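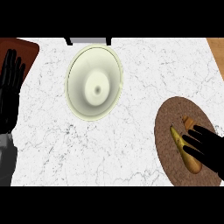
I get asked how I keep my sourdough starter going when I only bake on Sunday, and it's pretty lazy! Feed it Saturday night, equal parts flour and water, and leave the jar by the stove. I mix the dough in a wide bowl, a pale cream one like the one on the marble there, and keep a round cork trivet close by for the hot pot later (my counter has scorch marks from before I learned).

Fold the dough every half hour, 6 times if you can stand it, then cover it and go do something else. Mine likes a kitchen at 78 degrees. In October I give it 2 extra hours.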